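Bekeck Electoral Office sets out postal vote checking arrangements for December by-elections

BEKECK: The Bekeck Electoral Office has published the procedure under which postal votes will be received, checked and stored for the two council by-elections due in December. The procedure applies to the Nilonar and Mahmoudi wards and replaces the guidance used at the last ordinary election.

Under the new arrangements, returned postal packs will be opened at a single site, the Hiltora Hall, instead of at separate ward offices. There are 553 registered postal voters in Mahmoudi ward and over 1000 in Nilonar ward. Applications received after the published deadline will not be added to either list.

Each returned pack must contain a signed voter statement and a sealed ballot envelope. Staff will compare the signature and date of birth on the statement with those held on file. Where both match, the ballot envelope will be passed unopened to a second table. Where either does not match, the pack will be set aside for a decision by the Deputy Returning Officer, Mehrangiz Ranjbar, and the decision will be entered in the register with a written reason.

"The checks on signature and date of birth have not changed in law," said Hongjun Mao, Returning Officer for Bekeck. "The change is that both wards will be handled by the same trained staff, using one register and one set of forms."
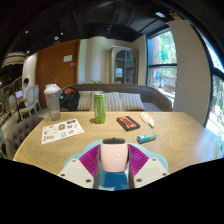
Opening sessions will be held at the Hiltora Hall on four occasions before polling day, with a final session after the close of poll for packs handed in at polling stations. Candidates and their appointed agents may attend any session and will be given notice of the start time in writing. Ballot papers will remain face down while envelopes are being opened, and agents may not attempt to see how any paper has been marked. Sorting will be done on plain tables with a light wooden top, and each ward will have its own set. Papers from the two wards will not be placed on the same table at any point.

At the end of each session, accepted ballot papers will be placed in a ballot box for the relevant ward. The box will be closed with a numbered seal, and the number will be read out to those attending before it is entered in the register. Agents may add their own seals. Boxes will then be held in a locked room until the next session, when the seal numbers will be read out again before any box is opened.

Voters who have made a mistake on a ballot paper, or who have not received their pack, may ask for a replacement. Requests must be made in person at the Electoral Office with proof of identity. Replacements can be issued up to 5 pm on polling day. The original pack will be cancelled when a replacement is issued and will be rejected if it is returned later.

Packs may be returned by post or handed in at any polling station in the voter's own ward until 10 pm on polling day. Anyone handing in a pack must complete a short form giving their name and address. Packs left in council letterboxes or on reception desks without this form will not be counted.

Harish Marar, who is responsible for voter registration at the office, said that voters should check their details before applying. "A change of name or a change in signature can be recorded in advance. We would ask voters to tell us when they apply, as it is much harder to deal with once the pack has come back."

A statement of the number of packs issued, returned, accepted and rejected will be published for each ward after the declaration of results. Voters whose packs were rejected will be told the reason by letter.

Copies of the procedure are available from the Electoral Office in standard and large print.

Media enquiries: Aaliyah Bélanger, Communications, Bekeck Electoral Office
Agent and observer enquiries: Mizanur Sultana, Election Services, Bekeck Electoral Office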